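From: Viorica Trajkovski
To: Hirnis toy lending list
Subject: Re: Lending by piece or by set (and washing)

Hello Stavros, hello all,

Thank you for the long message. I answer inside it, and I have cut the part with the opening hours, which Young-sook already answered on Tuesday.

> On Tuesday Stavros Radonjić wrote:
>
> We in Lusesside have 966 entries in the catalog, and 524 of them
> are things that belong to a set. When a family brings back a play
> kitchen with one spoon missing, our system blocks the whole set
> until somebody decides what to do. Some sets have been blocked
> since July. How do you do this in Hirnis? Do you lend by piece?

We tried to lend by piece for one winter. I don't recommend it. The desk became very slow, and parents with two small children in the doorway do not want to wait while you look up the number of a plate. After that we changed to what Mirjana calls "the generous set". It means that the catalog entry does not say how many pieces are in the bag, it says only what the child must be able to do with the bag. For a kitchen bag this is: something to cook in, something to eat from, something to drink from, and a few foods. If these are present, the bag goes out again the same afternoon.
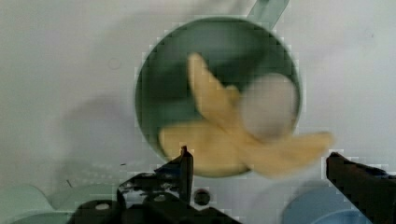

The old system had one more problem, which was the fees. We asked a small amount for each missing piece, and the result was that families who had lost something stopped coming. They did not complain, they simply stayed away, and we saw it only when we wrote to them about the overdue items. Since we dropped the fee, most of those families have come back, and several brought the lost pieces too, one of them in an envelope through our mail slot.

For puzzles and for board games with cards we still check everything, of course. A puzzle of 80 pieces with 79 in the box is a sad present. Blagoje does this with a kitchen scale. He has written the correct weight inside each lid, and he opens and sorts only the boxes that are too light. It works well for wood and badly for thin cardboard, where one piece is too light for our scale to notice.

> My second question is washing. Do you wash everything after each
> loan, or only what looks dirty? We have one sink and it is small. 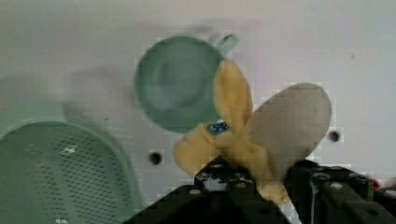 Washing takes more of our time than anything else, so I will describe it with some detail. We wash after each loan all that a baby can put into the mouth, and the rest once a month. Hard plastic goes into warm water with dish soap for ten minutes, then it is rinsed and laid on a towel. A plain cup like the light green one needs only a wipe inside. The colander is more work, because of the rows of small holes, and there I use an old soft toothbrush from both sides. Soft foods, such as the plush banana, go in a net bag in the machine on the gentle program. Please do not put them on a radiator afterward. I did it once, and the filling made hard lumps.

The drying is slower than the washing. If your room is small, ask if you can hang the net bags somewhere with a window. We close no bag on the same day that we wash it, because in the first year we had a bad smell in three of them.

> Third: labels. Ours fall off in the water. Mirjana said you have
> found a better kind?

We have, but it was Gristby who found it, not us. They sew a small cloth tag on the bag and put no label at all on the pieces. If two kitchen bags get mixed up at a family's home, then they are mixed, and with the generous set it doesn't matter. For the few things that must have a number we write with a paint pen on the underside and wait one night. Toys that have their own printed label we leave as they are.

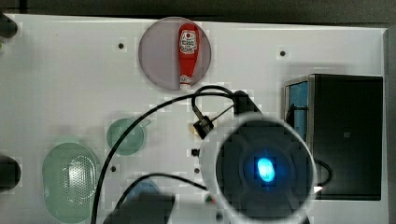 Ketchup bottle with its printed label, on the gray plate.

One thing about storage, as you asked me on the phone. We keep the bags by theme and not by age. Parents ask "do you have something with cooking" much more often than "do you have something for a child of four." Age is written on the tag for those who want it. In Barasa they do it the other way, on shelves with colored tape, and they are also content, so perhaps it depends on the room.
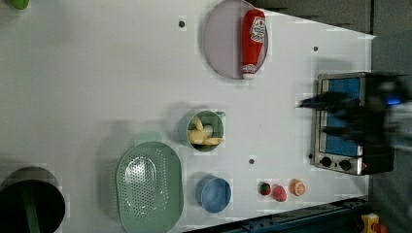
For your blocked sets, I would take one afternoon, put all of them on the tables, and make complete bags from the incomplete ones. You will have fewer bags at the end, but all of them can go home with someone. We did this before our change, and from the pieces left over we made a box which stays in the room for children who wait.

About the catalog program: the block can be switched off for each category, under the loan rules. I don't remember the exact name of the menu in the English version. Blagoje knows it and he reads this list, so maybe he can write it here.

If you would like to have our text for the tag, I can send it. It is in two languages and fits on one side. I still owe Young-sook the new version as well, so I will send it to both of you by the weekend.

With kind greetings,
Viorica
Hirnis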